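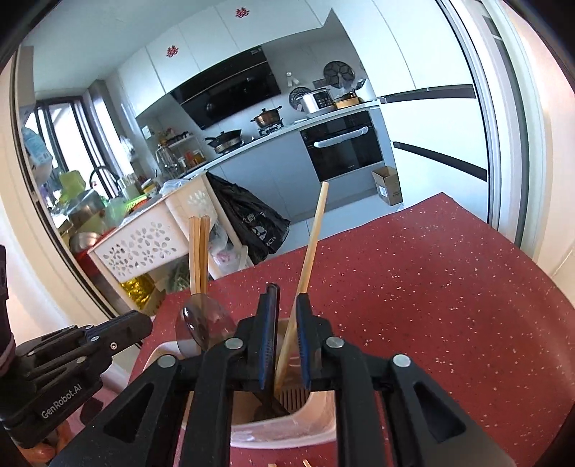

The case for the second hearing

When the Brenetthorpe Chamber Orchestra announced its spring season, one decision drew more complaint than all the others combined. The orchestra will play the Serenade for Strings by Yoshinori Yagi twice in the same evening, once before intermission and once after it. Some subscribers have asked why they should pay for a full program and receive the same piece two times. The question is a fair one and deserves a serious answer.

A new work is ordinarily given one chance. It is placed at the start of a concert, between the arrival of latecomers and the moving of the piano, and it is then returned to the publisher. The audience has no earlier performance in its memory and no recording at home. It is asked to form a judgment in the time it takes to play the piece, and that judgment tends to be final.

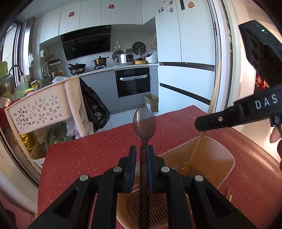
3 min read

The standard repertory has never had to meet this test. Listeners who love a Brahms symphony have usually heard it many times, and few of them could say when they began to love it. Familiarity did much of the work. To deny that same familiarity to living composers, and then to conclude that their music does not last, is poor reasoning and poor stewardship.

The Quintana Hall, where the season will be held, seats 881. It was full in December for a program of waltzes and carols, as it is every year. Attendance at concerts with a premiere is lower, and the management is right to watch those figures closely. A hall that cannot pay its players will be of no use to any composer. Yet the Yagi evening asks for very little. The serenade lasts less than a quarter of an hour. Two performances of it, with a Haydn symphony and a Grieg suite, still leave the audience free at the usual time.

There is precedent nearby. The festival at Senorberg repeated a new string quartet at its closing concert two summers ago, and the second performance was the better one. The players took the slow movement with more patience, and the hall was noticeably quieter. I had found the finale shapeless at first. On the second hearing I could follow the viola line through it, and the ending made sense to me.

Not every new piece will gain from repetition, and some will lose by it. That too is worth knowing. The orchestra should keep the practice for at least three seasons before deciding its value, and should print the composer's notes in advance so that subscribers may come prepared.

Thursday, February 20, 2025

Recent in Opinion

Ornia's organ needs repair before it needs a recital series
Should program notes be shorter?
Why the 7 o'clock concert deserves another look
Youth orchestras and the cost of travel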